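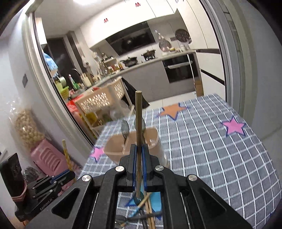
Spoons and chopsticks on the kitchen table, with the divided holder behind them.

Keep the spoons where you can see them

By Feven Alemneh
13 Jan 2018

I have lived in four rented flats and one house, and in all of them the first drawer under the worktop was the cutlery drawer. It seems to be a rule. You buy a plastic tray, it doesn't fit the drawer, and everything too long for the tray goes in diagonally on top. After a month the drawer catches when you pull it. You put your hand in, push down whatever is sticking up, and try again.

I think most small kitchens would be better off without it. Put the utensils in holders and stand the holders on the table or the worktop. I have done this since October and I don't plan to go back.

My reasons are ordinary ones. A thing standing up can be picked out with one hand while the other hand is holding a pan. A ladle and a spatula look nothing alike from across a room, but their handles in a drawer look much the same. And a holder has a limit you can see. When it is full it is full, and the next spoon that comes into the house has to replace one that is already there. A drawer has no such limit until the day it jams.

Chopsticks make the case better than anything else. We own plain wooden ones, patterned ones and some with a bit of colour on them, and in a drawer they roll to the back and part from each other. Finding a matching pair took longer than cooking the noodles. Standing in a compartment, they can be sorted by eye. I still end up with odd ones, and I have stopped minding.

Mulugeta Wako, who lives downstairs and has cooked for a living, disagrees with nearly all of this. His view is that anything left out in a kitchen gets greasy, and that a drawer at least keeps the steam off. He is right about the grease if the holder stands next to the hob. Ours doesn't. It lives on the table, and the table is well away from the frying. If your kitchen is so narrow that everything is next to the hob, I accept that his drawer wins.
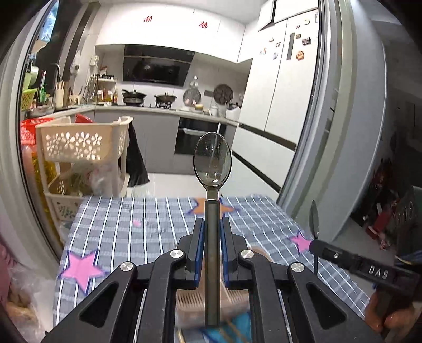 What should be done with metal spoons if the holder is already full of cooking tools?
Give them a container of their own. Eating spoons get used far more often than ladles and spatulas, and mixing the two means lifting out the big things to reach the small ones.

The other objection I hear is that it looks untidy. Esko Niskanen wrote to me after an earlier piece to say that a table is for eating at, and that a row of handles on it makes a home look like a canteen. I don't find that a serious complaint. A kitchen where people cook every day has things in it, and hiding them takes work. I would sooner spend that work on washing the tablecloth, a thing guests do notice.

Shops are no help here. The kitchen department at Bonsu in Turkby will sell you a drawer insert, a second insert to go over the first, and a bamboo frame to hold the pair of them steady. All of these are answers to the drawer. A plain holder costs less than any of them and can be carried to the sink, which the drawer can't.

There are some things I would ask of a holder. It should be heavy enough at the bottom, or wide enough, not to go over when a long spoon leans out of it. Compartments are useful for thin things and a nuisance for wide ones, so I use one holder with dividers and one without. It must be easy to wash. Water collects at the bottom of every holder ever made — put things in dry, and tip it out and scrub it every week regardless. Anyone who isn't willing to do that should stay with the drawer, and I mean that as practical advice.

Knives are a separate matter. I don't stand sharp knives in an open holder, and with children in the house I wouldn't leave them on the table at all. They have a block on the kitchen counter.

My sister-in-law Mekdes Tilahun has gone halfway. She kept her drawer for forks and tea towels and moved the long tools out. She says the drawer now opens properly, and she has found 2 peelers she had given up on. That may be the sensible version for most people. The full version suits me, and the empty drawer has been taken over by string, batteries and the instructions for a rice cooker we no longer own.

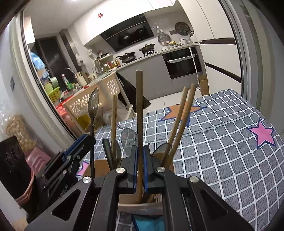 The cooking tools share one brown holder on the table: ladle, spatula, spoons and chopsticks.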